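检查范围:Hotcombe 旧货场至 Mägi 广场的步行集会路线、广场主场地、登记与急救点。周六下午两点集合。检查在集会前一天傍晚做,部分项目当天上午复查。

填表约定:“是”指检查人亲眼看过或亲手试过。听说的、对方在电话里答应的、去年就是这么办的,一律填“未证实”。上一版表格里有十九处“是”,追问下来有一半属于最后这几种,所以这一版的意见栏写得长,请不要删。

# 集会安全检查表(含意见)

## 一、许可与告知

- [x] 集会告知书已递交,回执编号 2578,原件在主办方文件夹内
- [ ] 回执所附路线图与实际路线一致
- [x] 沿线商户已收到纸质通知
- [ ] 警方联络电话已试拨

**意见:** 回执只证明对方收到了纸,上面没有一个字说同意路线。主办方在会上两次把它叫作“批文”,这种叫法应当停掉。如果现场有人问“你们有没有许可”,纠察员照着“批文”去答,对方一看回执抬头就知道不对,后面的话也不会再听。

路线图的问题更具体。附图画的是从旧货场北门出来,沿河走。实际集合点在南门,要先穿过一条单行道。主办方的说法是“差不了多少”。差的那一段正好有一个公交站和一个卸货口,下午两点是卸货时间。请在当天之前把更正的路线图补交上去,并留第二份回执。

警方联络电话拨了两次,第一次占线,第二次转到语音信箱,没有留言。这一项不能算试过。当天上午再拨,拨通后记下时间和对方的岗位,不需要对方姓名。

商户通知是实地走了一遍看到的,多数贴在收银台旁边。有两家说没收到,已补送。

## 二、人数与路线

- [x] 路线全程步行检查一遍
- [ ] 人数估算有依据
- [x] 最窄处宽度已测量
- [ ] 分流方案有书面版本
- [ ] 轮椅和童车可以全程通过

**意见:** 告知书上写预计 300 人。问依据,回答是网上报名页面的数字。报名页面谁都能点,点完也不要求确认,上一次集会报名的和到场的差得很远,而且是往多的方向差。我不打算另外给一个数字,但按 300 人配的水、纠察员和急救包,最好不要写成“足够”,写“按 300 人配备”就行,这句话至少是真的。

最窄处在河边步道的第二座小桥,两侧栏杆之间净宽 3 米。桥面本身看不出问题,栏杆有一处螺栓松动,用手能摇。已拍给市政报修,报修页面显示“已受理”,当天之前会不会有人来修,没有任何迹象可以判断。请按不会来准备:桥头各站一名纠察员,让队伍慢下来,不许在桥上停留、喊口号或者合影。

分流方案目前只存在于一个人的脑子里。他讲得很清楚,我也听懂了,可第二天请另一名纠察组长复述,左转和右转就反了。方案要写下来,一页纸,带箭头,每个组长手里一份。

轮椅通行:旧货场南门有一道门槛,高度不大,推轮椅的人一个人过不去。主办方说“到时候会有人帮忙抬”。谁抬、几个人、站在哪里,都没有答案。在放一块坡道板之前,这一项保持未勾选。

## 三、围栏与隔离设施

- [x] 围栏数量与送货单相符
- [ ] 围栏连接件逐个检查
- [ ] 紧急出口处围栏可单人徒手打开
- [x] 围栏脚未压盲道

**意见:** 围栏由 Flastex 租给我们,送货单写 100 节,清点也是 100 节。这一项没有争议。

送货单背面印着“出厂前已全数检验”。我抽看了靠近讲台的一段,有几个挂钩变形,挂上去以后一提就脱。既然全数检验过,这几个是怎么上车的,供应方没有解释,只说可以换。换来的也请照样检查,不要因为是新送来的就跳过去。

紧急出口共有东侧和西北角两处。东侧的能打开,用时很短。西北角那处有人用扎带把两节围栏捆在一起,捆得很牢,理由是“怕风吹倒”。扎带已当场剪断。请所有搭建人员注意:出口位置的围栏不准用扎带、铁丝、胶带、自行车锁或者任何需要工具才能解开的东西。如果真担心风,加配重。

周六上午复查时请再试一次西北角。这种扎带剪掉以后常常会自己长回来。

## 四、讲台、音响与用电

- [x] 讲台四角垫平,无晃动
- [x] 电缆过路处有压线板
- [ ] 发电机与油桶间距符合要求
- [ ] 漏电保护已按试验按钮测试
- [ ] 备用扩音设备可用

**意见:** 讲台我上去踩过,也跳了两下,稳。台阶没有扶手,第二级比第一级高出一截,晚间容易踩空。集会应该在天黑前结束,但“应该”两个字我在上一次的表里也写过,那次散场时路灯已经亮了。请在台阶边缘贴反光条。

漏电保护没有测。音响组说一按试验按钮就要重启调音台,很麻烦。重启一次几分钟的事。未测就是未测。

备用扩音器两只,一只没有电池,另一只有电池但声音断续。音响组认为主系统“从来没出过问题”,所以备用的用不上。如果需要用人声通知疏散,那一刻多半就是主系统停了的时候。换电池,换喇叭,或者去借。

发电机和油桶目前并排放着。已口头要求移开,离开时还没有移。

## 五、纠察员与通讯

- [ ] 每名纠察员均完成简短培训
- [x] 反光背心分发登记
- [ ] 对讲设备在全路线测试
- [ ] 出现对峙时的退让规则已书面下发
- [x] 纠察员知道不得触碰或扣留任何人

**意见:** 通讯用的是 Zelel,装在各人自己手机上。演示是在办公室里做的,信号当然好。沿河那一段我自己走的时候,消息有两次迟到,其中一次到的时候我已经走到了桥的另一边。主办方的答复是“那天可能网络不好”。那天河边只有我和几个遛狗的人。几百人同时在场、人人举着手机,网络会不会更好,请自行判断。

建议:组长之间另配对讲机,约定三个手势(停、散、需要急救),全体纠察员在集合点当面做一遍。手势不需要网络。

培训签到表上的签名比到场的人多。有人替同伴签了,出于好意,但签到表就失去了用处。缺席的人周六中午提前到,补讲后再发背心。没有补讲的可以参加集会,不能穿背心。

退让规则口头上大家都同意:遇到推挤先后退,不争位置,不抢标语,不追人。写成文字之后却有人要求加上“必要时保护队伍”。“必要时”由谁认定?“保护”包括什么动作?提问之后没有得到回答,这一句请删去。背景也不用我多说,五月那次集会之后,各方对谁先动手的说法到现在都对不上,当时我们自己的规则里就有一句意思差不多的话。

## 六、事件记录与证人信息

- [ ] 记录员与纠察员由不同的人担任
- [x] 空白事件记录表已印好
- [ ] 影像保存办法已告知参与者
- [ ] 法律援助热线当天有人接听

**意见:** 目前的排班里有两个人同时是记录员和纠察员。做不到的。一手拦着车流,一手写时间和地点,最后两样都做不好。请拆开。

记录表设计得还可以,我提三处修改。“伤势程度”一栏只有轻、中、重三个选项,填表的人不是医生,改成“看到的情况”,留空行。“责任方”一栏整个删掉,当场写下的责任方都是猜的。“消息来源”一栏原来没有,请加上,分“本人看见”和“别人告诉我”。我们过去对外发的几份声明,吃亏就吃亏在这两种混在一起,有一份写“多人受伤”,后来能核对上的只有一名,其余都是同一件事被转述了好几遍。人受了伤没有被报道,当然要说;说之前请先能证明。

影像:参与者会把视频发到各种群里,发完就删。请在登记点贴一张告示,请他们保留原始文件,不裁剪、不加字幕,并注明证人的脸不要公开。告示草稿里写“我们保证绝对保密”,这个我们保证不了,换成具体做法:存在哪里,谁能打开,保存多久。

热线:上班时间打过去有人接。周六有没有人接,网页上没有写。未证实。

## 七、急救与饮水

- [x] 急救包清点,无过期物品
- [ ] 救护车进入路径保持畅通
- [x] 饮水已到场
- [ ] 急救人员资格证件已查看

**意见:** 急救包逐件翻过。原来有两卷绷带包装破损,已换。洗眼用的生理盐水只有小瓶装,数量偏少,请补。

救护车路径与媒体停车位重叠。主办方说媒体的车“会让开”。车主下车采访去了,车怎么让?把停车位移到广场南侧,或者取消。

资格证件:三名急救人员中一人出示了证件,另外两人说放在家里。我没有理由不信,也没有理由替他们勾这个框。当天带来即可补勾。

## 八、登记点与室内桌面

- [x] 桌子不挡出口
- [x] 桌腿锁止,压桌角不翘
- [ ] 登记名单不在桌上过夜
- [ ] 桌边走线固定

**意见:** 桌子没有大问题。名单又一次摊在桌上,姓名和电话都朝上,进门的人低头就能看到。说过要锁进柜子,柜子有,钥匙找不到。找到钥匙之前名单由登记组长带走。走线请用胶带贴地,别从两张桌子之间悬空拉过去。
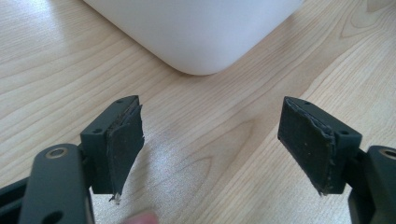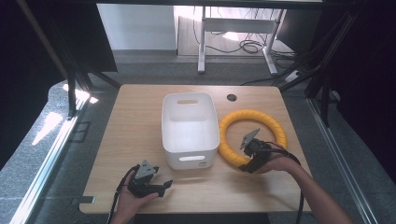
*附图 1、附图 2:浅色木质纹理的桌面,桌上放有白色物件。*

## 九、当天上午必须复查

1. 西北角出口围栏,徒手打开一次
2. 发电机与油桶是否已分开
3. 漏电保护试验按钮
4. 小桥栏杆螺栓,不论报修页面显示什么
5. 警方联络电话和法律援助热线,各拨一次,记时间
6. 南门坡道板
7. 更正路线图的第二份回执

**检查结论:** 有条件通过。第 1、2、3 项任何一项未完成,主场地不开放,队伍可以在旧货场集合,但不出发。主办方希望把结论写成“基本合格”,我没有采用,因为表上没有这一档。

复查人不得与搭建人员为同一人。复查后在每项旁边写时间,不要只打勾。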